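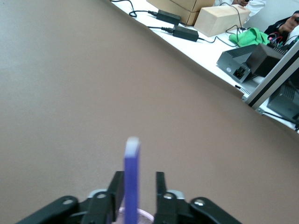 Lecture 4 – Gathering demonstrations

2 min read

A learning system of the kind we use in this course copies what it is shown. The examples decide what it can do, so most of your lab time goes into collecting them.

One example is called an episode. It starts when the arm leaves its home pose and ends when you press stop. Each episode holds the wrist camera video, the joint angles, the gripper opening and a one-line text label.

Grasping a block

The first task is to pick up a block and hold it upright between the two fingers. Points to watch:

- Move the block to a new spot before every episode. If it always starts in the same place, the system learns the place.
- Close the gripper slowly. Fast closing blurs the wrist video at the moment that matters most.
- Keep the block in view of the wrist camera during the approach.
- Leave the rest of the bench as it is. Cables, boxes and people's hands will be there at test time too.

How many

Each group records 80 episodes, of which 40 must use a starting pose you have not used before. The shared Clastgate set from October has 511 episodes and will be added to yours for training. Sessions may run up to 49 minutes – after that, hand over the station.

Failed grasps

Do not delete them. Mark the label "fail" and go on. A dropped block followed by a second try counts as one episode if you did not press stop in between.

Labels

Write what the arm does, in plain words: "pick up the purple block". Do not write what you meant it to do. Upload to the Plunar folder before you leave the lab.

Reading for next time: Undis handout, sections on camera placement and timing.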